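We have a hand! It's bolted on, it closes, and this page is where I'm putting every tip from the build while I still remember which screw went where. If you're making something similar at your kitchen table or in a shared workshop, please steal the lot.
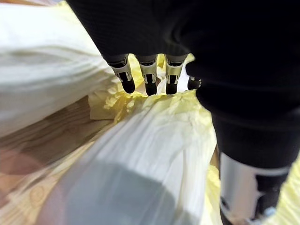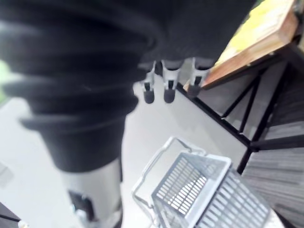 *Reading time: 4 minutes*

## Start with vegetables

I'm completely sold on vegetables as test objects. They're cheap, they're all different shapes, and you can make soup out of the failures. Napa cabbage is my favourite of the lot, with stiff ribs at one end and frilly, crumply leaves at the other, so a single cabbage gives you a hard grip and a soft one to practise. In the first picture the fingertips are up in the frills with the thumb against the other side, and that's the hold I'd try first.

A few habits that have helped:

- Lay the cabbage down on its side. Standing it up looks grand and it rolls off.
- Close the fingers first, then bring the thumb in slowly.
- Write down the closing setting that worked. Ours is 81 on the Prirker board, and I've written it on masking tape and stuck it to the lid of the box.
- Peel away the outer leaves at the end of the evening and wash what's left properly before it goes anywhere near a pan.

## Baskets are harder than they look

I thought the basket would be the easy bit. It has a handle! But a thin wire handle wants to swing, and the fingers have to come down either side of it without knocking it flat. Go in from above with the fingers open, lower until the wire is well inside the hand, and only then close. Stopping at the tips feels tidy, and then the whole thing slides out as soon as you put a tin of tomatoes in.

Slotted plastic baskets are good for this job. They're light, you can see what's in them from the side, and you can thread a cable tie through a slot to hang a small weight wherever you want it. Start empty. Add one thing at a time.

If you have a floor that changes from smooth to carpet, put a strip of tape where your basket should stand and always put it back there. I lost most of an evening in June to a basket that had crept a hand's width to the left.

## Looking after the joints

Bellows covers are brilliant -- they keep crumbs and leaf bits away from the moving parts -- but they do collect dust down in the folds. A dry paintbrush gets it out. Use a soft one, about as wide as your thumb, and work around each fold with the power off and the arm at rest. Please don't use the kitchen spray. Darmawan Manurung tried it on an offcut for me and it went tacky by the next morning.

Rubber fingertips only need a damp cloth, then a dry one. Do this after every vegetable, including the ones that seem clean. Cabbage leaves a sort of squeaky film and the next thing you pick up will twist.

Check the screws while you're there. I mark mine with a dab of nail varnish across the head and on to the metal, and if the line has broken, the screw has moved. It takes 2 minutes with a torch.

## Cables

Leave more slack than you think, then move the arm by hand (power off again!) through everything it might do. Wherever the cable goes tight, that's where it'll come out in the middle of a lift. We re-routed ours after the first week and used soft hook-and-loop straps so we could change our minds, and we've changed our minds a lot.

## Keeping a log

Get a notebook. A real one, with a pencil on a string. Ours says 927 closes so far, and the Lenance controller says 3,313, because it counts all the little twitches at start-up as well. Pick one and stick with it. I go by the notebook for cleaning and by the controller for grease.

Things worth writing down each time:

- what you picked up, and which way round it lay
- the closing setting
- who was on the stop button
- anything that squeaked

Someone is always on the stop button, by the way. Keep it on the table edge nearest the door and keep mugs off that corner.

## Still to sort out

Eggs. Also the Castisstead bracket, which fits beautifully but needs a longer bolt than the one it came with, so measure yours before you drill. Darmawan wants to try grapes next and I can't wait, though I'm putting a tray down first.

*Last updated 18 September 2025*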